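Session notes, cell upkeep, part 2 of 3
Teaching team: Natália Loureiro and Gonçalo Calado

## Before you touch the real cell

Welcome back, everyone, and thank you for handing in your wiring sheets so promptly (I have read nearly all of them, and the rest will be in the tray by next week). Last time we went over powering up the Rultico cell, finding the stops, and reading the joint list. Now we come to the part I enjoy most, which is the gripper: how it gets mounted, how we tell the controller where its fingertips are, and how we look after it once it is working for a living.

You will do everything twice, first in the simulator and then at the bench. I know that some of you would like to skip straight to the bench. I was the same at your age, and I bent a perfectly good finger on my first afternoon. In Clodivbridge, our simulator, you can drive the gripper straight into the floor, press reset, and go and have a sandwich.

### Mounting the gripper

Work in pairs, one of you holding and one of you turning the wrench. Switch the cell to manual, park the arm in its service pose, and lock the panel with your own padlock. Wipe both mating faces with a dry cloth. Even a crumb of old thread sealer will tip the gripper over a hair, and a hair at the wrist is a good deal more at the fingertips. Line up the dowel pin, seat the gripper by hand, and start all 4 screws with your fingers before the wrench comes anywhere near them. Then tighten them crosswise in two passes. The torque value is on the card inside the cabinet door – please read it from the card each time, even if you think you remember it.

Leave the cable a little slack at the wrist. Turn the last joint slowly by hand control from one end of its travel to the other, and watch the cable the whole way. If it pulls tight anywhere, undo the clip and give it more room.

### Setting the tool point

The tool point is the spot between the fingertips that the controller thinks of as "the end of the robot." If it is wrong, everything after it is wrong too, and you will spend a miserable hour blaming the camera. We set it by touching one fixed pin from several different directions and letting the controller work out the offset. Take your time over each touch. Save the result under tool number 3, and write it in the cell book along with your initials.

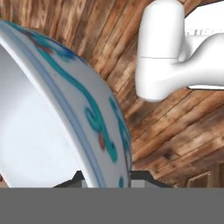 Clearance checks come next, and these we do first in Clodivbridge. The trick is to ask about the whole gripper and never only the tips. Students will check the fingertips lovingly and forget that a bulky housing travels along with them. Take a big bowl with a broad curved rim, like the white one with the teal scrollwork: the rim sweeps through a lot of space, and when the bowl is tilted that steeply, the high side may be somewhere your path planner didn't expect. Turn the view until you can see daylight between the rim and the housing, then turn it again and look from the other side, as one view can flatter you terribly. Step through the approach slowly, and note the closest point in your sheet. If you aren't sure, raise the approach height and run it again.

Smaranda Dumitrescu wrote our checking script, which is in the Arruda folder as job 264. It lists every contact between the gripper and anything else in the model. Contacts you meant to have are fine. Any others need an explanation in your notes, in your own words please.

### Looking after it

- **Each shift:** wipe the fingers, look for nicks in the pads, open and close the gripper with nothing in it, and listen.
- **Each week:** check the mounting screws against the card, and look over the cable at the wrist.
- **After any bump:** stop, lock out, inspect, and set the tool point again. Please do this even if the bump was tiny and you feel silly about it.

Worn pads are changed as a pair. The spares are in the Favier drawer, second from the top, and you should sign for what you take so that I can reorder before April.

### To hand in

Your clearance sheet, the contact list with your remarks, and a copy of your cell book entry. Allow about 2 hours for the simulator work and rather less for the bench. If the simulator won't load your tool file, write to Gonçalo before you reinstall anything.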